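4.3 手持夹爪的装配与首次检查

本节适用于在家中或共用工坊内自行组装的 Flarkska 手持夹爪。开始前应已完成 4.2 节的壳体打磨，并备齐 M3 螺钉 8 颗、内六角扳手和无绒布。

1. 将壳体平放在软垫上，正面朝上。检查正面各开口，清除残留的支撑料和毛刺。

2. 把镜头模组装入上支架，排线金手指朝向壳体内侧。排线插到底后再压下锁扣。

3. 装上支架螺钉，按对角顺序分两遍拧紧。第一遍只拧到螺钉头贴合。

注意：螺纹直接攻在打印件上，过力会滑牙。滑牙的孔位应改用热熔铜螺母，不得填胶后继续使用。

4. 合上壳体，确认接缝处没有夹住线材。

5. 接通电源，等待指示灯由闪烁转为常亮。首次启动需要将近 18 秒，此期间不要按触发键。

6. 在预览窗口中核对画面。鱼眼镜头的四周应有一圈暗角，壳体位于画面下半部，两者均属正常。

7. 在桌上放一只浅碟，碟内放一件小物，手持夹爪从上方缓慢接近。核对壳体是否遮挡碟内物体。
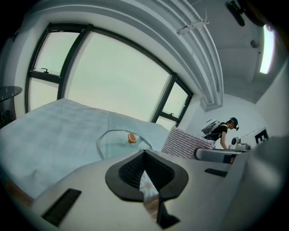
第 47 页

核对时以碟内的橙色小物为准：它应完整露在黑色椭圆圈的上方，碟沿也应能辨认。若物体被壳体挡住，松开上支架，将镜头仰角调高一格后重复步骤 7。透明玻璃碟的边缘会反光，曝光应按碟内物体设定，不按碟沿设定。

8. 左右各转动手腕一次，观察预览画面。壳体在画面中的位置应保持不变。如有移位，说明支架未锁紧，返回步骤 3。

9. 保存标定文件，文件名使用壳体编号，例如 2365。更换镜头或重新拆装支架后，原标定文件作废，须重新标定。

警告：触发键按下时，手指不得伸入两指之间。调整指尖间隙前必须断开电源。

说明：窗户在画面内时，自动曝光可能使桌面偏暗。可改为手动曝光，或换一个方向站立。桌布有褶皱不影响步骤 7，但在标定时应改用平整硬板。

说明：多人共用工作台时，先确认对方的操作范围，再开始移动夹爪。佩戴头戴设备和背负式装置的人员转身时所需空间较大，过道不要堆放物品。

常见问题

预览无画面：检查排线锁扣，断电后重插。
画面整体模糊：用无绒布擦拭镜头，仍模糊时重新对焦，参见 4.5 节。
触发后夹指不回位：检查回位弹簧是否脱出挂钩。
指示灯持续闪烁：换用另一根电源线。

本节由 Rekha Palaniappan 编写，Zdeňka Šimko 校对。修订日期：2026年1月8日。

4.4 节介绍指尖软垫的更换。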